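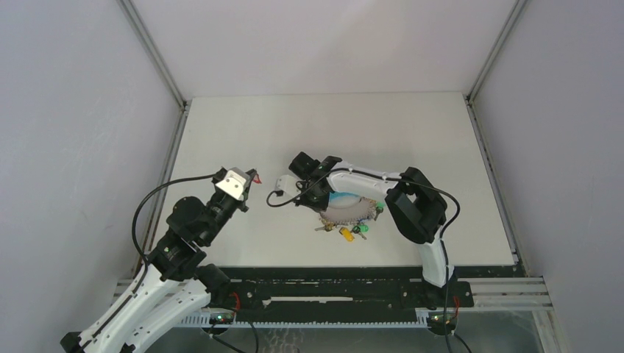

*Off-white worktop with pale side and back panels, framed in grey aluminum rail.*

# About Viltwood

Viltwood designs and assembles enclosed worktables for laboratories, repair shops and teaching rooms. A standard order consists of a flat worktop, a back panel, two side panels and the aluminum frame that carries them. We supply complete tables and also replacement parts for tables already in use.

The company was started by Amparo Villanueva, who had been fitting out school workshops and was asked repeatedly for a bench that small parts would not roll off. The first tables had a back panel only. Side panels were added after customers began fixing their own, with mixed results. We now employ 17 people in one building in Wanham, where cutting, edging and assembly are done under the same roof.

## Worktops

Worktops are supplied in off-white as standard. A plain, light surface makes small objects easy to find and shows when the table needs cleaning. Gloss finishes are not offered. Customers who need a darker top can order one, but the lead time is longer and the color cannot be matched between batches.

Rectangular tops are cut to the size on the order sheet. Tops that are wider at the front than at the back are made to a drawing, which must show the front edge, the back edge and the depth.

## Panels

Panels are pale and plain. They are attached to the frame and can be taken out individually with hand tools. Side panels pick up scuffs in normal use. Light marks usually come off with a damp cloth and mild soap. Abrasive pads should not be used. A panel that is badly marked can be swapped without taking down the rest of the enclosure.

The joint between the back panel and the worktop is left as a thin seam. We do not seal it at the factory. Customers working with powders or liquids should state this when ordering.

## Frame

All frames are built from grooved aluminum rail. The groove takes lamps, shelves, cable clips and other fittings, which can be moved later without drilling. Corner connectors remain accessible after assembly so that the frame can be squared again if the table is moved. Rail is cut in-house and deburred by hand.

## Orders and service

Yurani Espinoza runs the order desk and checks every drawing before it goes to the saw. Standard sizes ship in 12 working days. Made-to-drawing tables take up to 32. Tables are delivered flat with a printed assembly sheet, or assembled if the doorway allows.

Tuhumury handles deliveries and on-site assembly. Fandico stocks our replacement panels and fittings for small orders. Please have the table number ready when ordering parts. It is on a label under the front edge of the worktop.

The workshop closes for stocktaking for 8 days each January. Orders received in that period are entered when we reopen.

Page last revised 20/03/2019.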